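Home | Journals | Open Papers | Authors | Contact
Category: Furniture & Surface Studies
5 min read

3.2 Marking of white work surfaces in shared rooms

The second part of the survey dealt with white table and bench tops used by several groups in the same week. Tops were inspected at the Stasau and Hamann buildings, 135 in all, and each was given a score from nought to four for staining, scratching and loss of gloss. Scoring was done by one observer (T. Cocco) under the normal room lighting, before the evening clean.

Staining and scratching did not rise together. Tops near a sink had low stain scores but high scratch scores — the likely cause is the scouring pad kept beside the tap. Pencil and ink marks were the most common form of soiling in rooms used for bench work, and were mostly found within reach of a seated user. Marks at the centre of a top were less common and tended to be older.

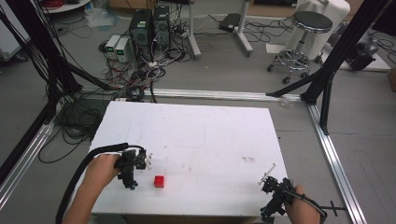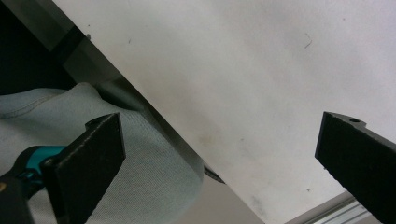
Figure 4. White work surface in use, two views.

Cleaning trials were then run on spare panels supplied by Clanent. Each panel was marked with soft pencil and red crayon, left for a week, and wiped with a damp cloth under a fixed load for 200 strokes. Panels with marks still showing were given a further 1,000 strokes. Pencil came away in the first stage on all but the roughest finish. Crayon left a faint tint on three of the five finishes, and the longer wiping dulled the surface without removing it.

The Famen finish kept its gloss best, but was also the slowest to clean. Its score is therefore reported separately in Section 3.3, together with the results for edge wear.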